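Re: Slow drain in undermount sink, trap is clean
Home Repair > Plumbing

gwyook
Posted September 21, 2022

Bathroom sink drains slowly. Rectangular undermount, single-lever faucet. I pulled the trap and it was clean. Ran a hand snag tool down the wall pipe and got nothing. With the faucet fully open the basin fills to the overflow in 2 minutes. With the trap off and a bucket underneath it still fills, only slower. House is a rental we bought from the previous landlord, so no history on the pipes. What is left to check?

limach_dh
If it backs up with the trap off, the restriction is above the trap. That leaves the drain body and the stopper. Pull the stopper and look at the crossbars.

gwyook
Stopper is a push type, unscrews from the top. I took it out and the rate did not change. Floor is wood right up to the vanity and I would like to keep water off it, so I want to settle on one plan before I open anything else. Same flooring runs through the rest of the place. 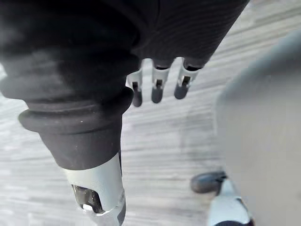 Floor, for reference.

H_Papadopoulos
Wood in a bathroom needs a tray under the whole work area, plus towels outside the tray. A bucket alone will not do it. The tailpiece holds more water than people expect.

On the drain: measure the tailpiece bore. Some of the cheap push drains neck down right under the flange. I had a Genda in a guest bath that was slow from the first day and no amount of cleaning changed it.

limach_dh
Disagree that it is the bore. He has not said it was slow from the first day. A narrow drain does not get narrower. Soap film does, and it builds up on the overflow side where the snag tool never goes.

H_Papadopoulos
He bought the place with the sink in it. He has no first day to compare with.

gwyook
Correct, it has been slow as long as we have been here. My wife says it got worse this month, I can't confirm that.

yejinoh
Has anyone asked about venting? A blocked vent gives the same symptom.

limach_dh
Not with the trap off. The pipe is open to the room at that point, so the vent is out of the picture.

yejinoh
Fair. I missed that line.

gwyook
Took some readings tonight. Filled the basin to the same mark each time, stopper out, trap on. Times were consistent to within 3 seconds, so whatever it is does not move.
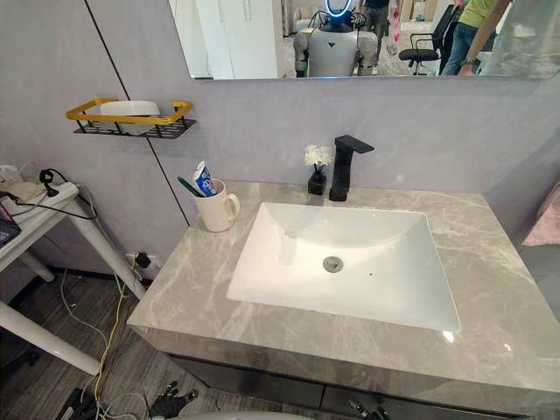
I also ran the same test after pouring a kettle of hot water down the overflow, and the time dropped a little, but not enough to call it fixed. I have not put any chemicals in. The countertop is marble and I don't want a splash of anything acidic on it.

limach_dh
Hot water changing the rate at all points to film. Bore does not care about temperature. Use a bottle brush through the overflow opening, then dish soap and more hot water. Repeat before you buy parts.

H_Papadopoulos
Or it points to both. Film in a narrow drain matters more than film in a wide one. I would still replace it. Grundomby sells a plain one with a straight bore and it goes in with one wrench. Use plumber's putty only if the instructions allow it, because oil from putty stains marble. Silicone otherwise.

A-yeong Y
Seconding the silicone. I have a ring around mine from putty – it never came out, poultice or not.

gwyook
Brush first, then. If the time does not come down I will order the drain.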